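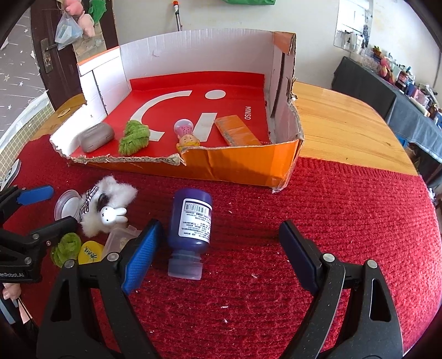
4 Beschaffung und Kostenplanung

4.1 Ausgangslage

In den Abschnitten 2 und 3 wurde begründet, warum die Aufgabe «Kleinteile in eine offene Schachtel einräumen» mit handgeführten Greifern aufgezeichnet wird und welche Anforderungen daraus für die Datenqualität folgen. Der vorliegende Abschnitt behandelt die Frage, welche Geräte dafür angeschafft werden müssen, in welcher Reihenfolge und mit welchen laufenden Kosten zu rechnen ist. In der Literatur wird dieser Teil der Arbeit meistens kurz gehalten. Für kleinere Arbeitsgruppen ist er jedoch oft entscheidend, denn ein Fehler bei der ersten Bestellung kann im gleichen Haushaltsjahr kaum mehr korrigiert werden.

Wir unterscheiden drei Kostenarten: die einmalige Anschaffung der Greifer und des Roboterarms, das Verbrauchsmaterial (Fingerbeläge, Schrauben, Gegenstände) und die Arbeitszeit der Personen, welche die Aufzeichnungen durchführen. Die dritte Art wird in den Angeboten der Hersteller naturgemäss nicht aufgeführt. In unserer Planung war sie der grösste Posten.

4.2 Kauf in zwei Stufen

Der ursprüngliche Antrag sah vor, alle Geräte gleichzeitig zu bestellen. Auf Vorschlag von L. Chauke wurde der Antrag in zwei Stufen geteilt. In der ersten Stufe werden nur die handgeführten Greifer beschafft, und zwar paarweise, weil ein Teil der Aufgaben beidhändig ausgeführt wird. In der zweiten Stufe folgt der Roboterarm, auf dem die gelernten Bewegungen geprüft werden. Zwischen den Stufen liegt eine Entscheidung, für welche eine Mindestmenge von 1.000 verwendbaren Aufzeichnungen festgelegt wurde. Wird diese Menge nicht erreicht, so wird die zweite Stufe verschoben, und die Mittel bleiben für weitere Arbeitsstunden verfügbar.

Dieses Vorgehen hat einen Nachteil, den wir nicht verschweigen möchten. Die Öffnungsweite und die Form der Finger müssen bei dem handgeführten Greifer und bei dem späteren Greifer am Arm übereinstimmen. Wer die erste Stufe kauft, legt sich deshalb bei der zweiten schon teilweise fest. Wir haben aus diesem Grund von allen Anbietern verlangt, dass sie die Masse der Finger schriftlich angeben, bevor ein Gerät bestellt wird.

4.3 Verglichene Angebote

Drei Anbieter wurden in den Vergleich aufgenommen: Mikard, Orkis und Nakajima. Das Angebot von Mikard war bei der Anschaffung das günstigste, enthielt aber keine Ersatzbeläge für die Finger. Orkis lieferte die Beläge in ausreichender Zahl mit, verlangte jedoch für die Auswertungssoftware eine jährliche Gebühr. Nakajima bot nur ein Gesamtpaket mit Arm an und konnte deshalb in der ersten Stufe nicht berücksichtigt werden; das Angebot wird für die zweite Stufe noch einmal eingeholt. Die Preise beziehen sich auf den Stand vom 10. Juni 2021 und verstehen sich ohne Transport.

Für den Transport zum Standort Roritz wurde ein eigener Betrag von 518 Euro eingesetzt. Dieser Betrag erscheint hoch im Verhältnis zum Gewicht der Sendung. Er enthält aber auch die Rücksendung eines Gerätes zur Reparatur, welche nach der Erfahrung von C. Dow aus einem früheren Vorhaben mindestens einmal eingeplant werden soll.

4.4 Gegenstände und Arbeitsplatz

Für die Gegenstände wurde absichtlich kein industrieller Teilesatz gekauft. Es werden Dinge verwendet, die im Alltag vorkommen und die sich in Form und Oberfläche stark unterscheiden, zum Beispiel glatte Kunststoffdosen, flache Deckel und weiche Plüschteile (Abbildung 1). Ein solcher Satz ist billig und kann leicht ersetzt werden. Er stellt zugleich an den Greifer höhere Anforderungen als ein Satz aus gleichförmigen Blöcken, was bei der Auswahl der Fingerbeläge berücksichtigt werden muss. 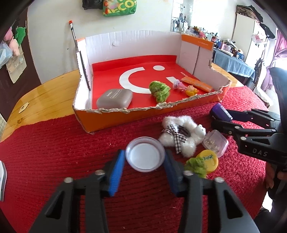
Abbildung 1: Arbeitsplatz mit zwei handgeführten Greifern, offener Kartonschachtel und Gegenständen auf roter, gerippter Unterlage.

Auch bei dem Behälter wurde auf eine teure Lösung verzichtet. Eine Schachtel aus Karton genügt für die Aufzeichnung, solange ihre Lage auf dem Tisch während eines Durchgangs nicht verändert wird. Allerdings nützt sich Karton ab, und eine beschädigte Kante verändert das Aussehen des Behälters im Kamerabild. Für das Training kann diese Veränderung erwünscht sein; für den Vergleich von zwei Messreihen ist sie es nicht. Wir empfehlen daher, für die Vergleichsmessungen von Anfang an eine Reserve gleicher Schachteln zu bestellen.

Der Posten «Gegenstände und Unterlage» wurde mit 497 Euro angesetzt. Darin ist der Ersatz von verlorenen Kleinteilen enthalten, nicht aber die Beläge der Finger, welche beim Gerät verbucht werden. Tische und Beleuchtung sind ebenfalls nicht enthalten, denn es wird in vorhandenen Räumen gearbeitet.

4.5 Arbeitszeit

Die Arbeitszeit wurde aus einem kurzen Vorversuch geschätzt. Pro Durchgang werden rund 22 Sekunden für die eigentliche Bewegung gebraucht. Hinzu kommt das Zurücklegen der Gegenstände in eine neue Anordnung, welches in vielen Fällen länger dauert als die Bewegung selbst. Wer nur die reine Aufnahmezeit in das Budget schreibt, unterschätzt die Lohnkosten also erheblich. In unserem Antrag werden deshalb Aufnahme, Umräumen und Kontrolle der Aufzeichnungen getrennt aufgeführt.

Bei beidhändigen Aufgaben ist ausserdem zu entscheiden, ob eine Person beide Greifer führt oder ob zwei Personen eingeteilt werden. Die erste Variante kostet weniger Lohn, führte im Vorversuch aber schneller zur Ermüdung. Wir haben mit der ersten Variante gerechnet und dafür längere Pausen vorgesehen. Die Berechnung mit zwei Personen ist dem Antrag als Alternative beigelegt.

4.6 Offene Punkte

Nicht geklärt ist bisher die Lebensdauer der Fingerbeläge. Die Anbieter machen dazu keine Angaben, die auf unsere Gegenstände übertragbar wären. Bis eigene Werte vorliegen, wird pro Greiferpaar ein vollständiger Ersatzsatz in das Budget aufgenommen. Ebenfalls offen ist die Frage der Versicherung, wenn die Geräte ausserhalb des Standortes verwendet werden. Eine Anfrage bei der Verwaltung wurde gestellt und soll vor Beginn der zweiten Stufe beantwortet sein.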